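The Feltthorpe sorting room receives 4000 garments in a typical January, when households across the district clear their wardrobes before the school year begins. Each is examined by hand before it is offered for resale or returned to fibre.

Dark clothing demands the closest attention. Black fabric conceals pilling and worn seams, and mesh panels, common in sportswear, snag readily on zips and hooks. Staff open out every crumpled piece and check it on both faces before folding. Under the Skuviline grading scale, adopted by the centre last year, a garment is assigned to one of 9 categories according to its condition and weave.

The furnishings remain modest. Chairs are light and easily shifted, drinking water is kept within reach, and a vanity cabinet with a tall curved tap stands against the wall. The centre intends to add 195 metres of hanging rail before winter.
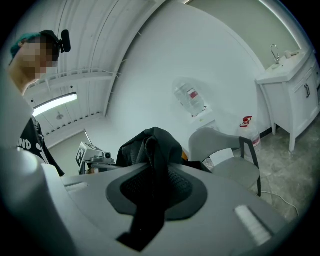
*A black garment with a mesh panel at the Feltthorpe sorting room.*

Items that pass inspection are released in lots of 500.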